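The Great Jar Situation

February 13, 2020

So I finally did the condiment thing. If you've been reading since January you know I've been threatening it, and my sister-in-law Bohumila has been asking when she could have the refrigerator door back (she's staying with us until her place in Clistcombe is ready, long story, plumbing).

We are a jar house. Libor puts chili sauce on eggs, on rice, on toast if you let him. I grew up on mustard and pickles and that was pretty much the whole list, and then I married into a family that can't walk past a little grocery store without coming out with something in glass. And then Nantana Khamphan moved in two doors down and started sending over things from her cupboard with sticky notes on the lid, and that was the end of the refrigerator door as a functioning object!

My rule this time was that everything comes out and gets a spot on the dining table, and nothing goes back until I've looked at the date and tasted it. I gave myself an afternoon. It took two, with dinner in the middle of the first one.

Some notes, in no order. Three open jars of the same mustard, all mine, so I can't blame anybody. A horseradish that Dalibor brought to a barbecue at the old apartment – we moved out of the old apartment in 2018. Fish sauce, fine, apparently fish sauce is always fine. A fig jam I had forgotten about and ate with a spoon standing up.

The tasting went better than I thought it would. I did it with plain rice in between and a lot of water, and Bohumila sat across from me with the trash can and a very firm attitude. Anything that made me say "hmm" went in. I did rescue one plum butter after a short argument.

Then the wiping. I don't know how the outside of a jar gets that sticky when it only ever gets touched by the lid. Warm water and dish soap did most of it, and for the labels I wanted to keep I just went over them with a damp cloth and hoped.

By the second afternoon I had the keepers down to one end of the table and started laying out dishes at the same time, which I would not recommend if you like to finish one job before you start another. 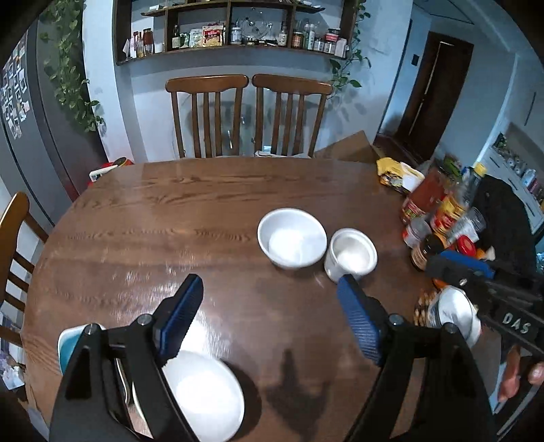
Keepers on the right, dishes wherever they would fit.

I do love that table, by the way. It was Libor's aunt's, it's oval, so it never quite fits any tablecloth I buy, and the grain is so busy that crumbs disappear on it (good and bad). The shine shows every fingerprint, though, so after all the sauce handling it got a proper wipe too.

The little white pot is staying out for good. I've decided it's for whatever sauce we're having that night, so that we stop bringing five jars to dinner and leaving them there until bedtime. Libor says he'll just bring the jars anyway. We'll see.

Next up is the spice drawer, where I already know there are two cinnamons and no cumin. If anyone has a way of storing the little bags that doesn't involve buying 48 matching tins, please leave it in the comments!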